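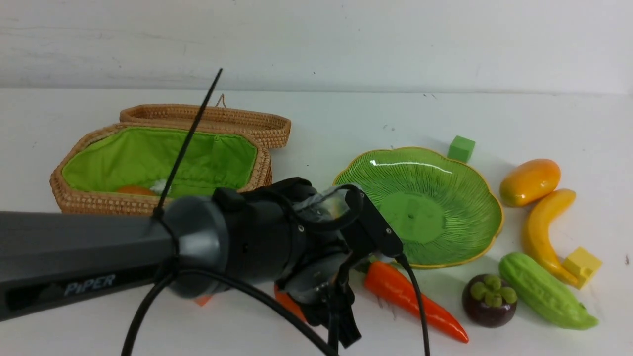 4.2 Changes in the sorting task

Figure 3. Workstation at Girkton with the PiPER arm, the lined basket, the green plate and toy produce.

The packing room at Girkton took in its first arm in March. Before that, staff picked each piece of toy produce from the table and put it in a basket by hand. We logged 883 picks over the study period, and in 151 of them a worker stepped in to finish or redo the move. Long, tapering pieces such as the carrot needed help more often than the mango or the banana.

We use cookies to improve your experience. By continuing to browse this site you accept our cookie policy.

The two workers assigned to the station described the change differently. Zepeda said his wrists hurt less at the end of a shift but that he now spent most of it watching. Ververidis had been moved from packing to checking and said the new work was harder to leave at break time, as the arm had to be stopped first. Both kept their pay grade. Neither had been asked where the basket should stand, and both thought it was too close to the arm for a person to reach in comfortably.

Tzanetos, the second site, kept hand packing for small pieces and used its arm only for plates. Staff there reported fewer interruptions, although the supervisor, Garrido, still scheduled the same number of people per shift.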